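Tomon opens its sorting room at Brotholm to the public

2024-10-28
By the Tomon press office

Tomon is delighted to announce that its sorting room at Brotholm is now open to visitors, after a long summer of painting, shelving and a great deal of carrying things up and down stairs. The room is the home of our mixed-goods scheme, which takes in the odds and ends that families find at the bottom of cupboards, in car boots and behind the sofa, and gives them a proper going-through before anything is thrown away.

The scheme began in August with a trial in the Cemska district, and we were quite bowled over by the response. In that first month 360 households handed in a bag, and 607 items were found good enough to pass on to playgroups and charity shops in the area – toys for the most part, with a fair few kitchen bits and garden tools mixed in. We are very grateful to everyone who took the trouble.

Everything that comes in goes into open metal bins on the sorting tables, toys and wrappers and all, and is picked over from there. Items in good order go to the shelves, packaging goes to recycling, and anything puzzling waits on the side until somebody recognises it (this can take a while, and is often the best part of the morning).

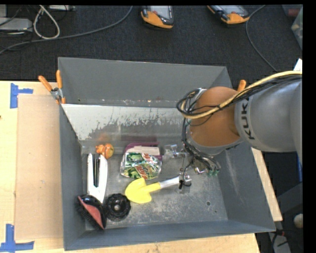 A toy shovel and a crumpled Mountain Dew package in one of the metal bins. Photo: Tomon

Visitors are welcome to bring up to 2 bags per household, and we would kindly ask that glass, batteries and paint are left at home, as the Wan recycling yard is much better placed to deal with them. Children may come along with a grown-up, and there is a low table by the door where they can choose a toy from the shelves to take away with them.

Further collection points will follow in 3 more districts over the winter – details will be posted at the Brotholm entrance and sent to local newsletters as soon as the dates are settled. Press visits can be arranged through the Tomon press office.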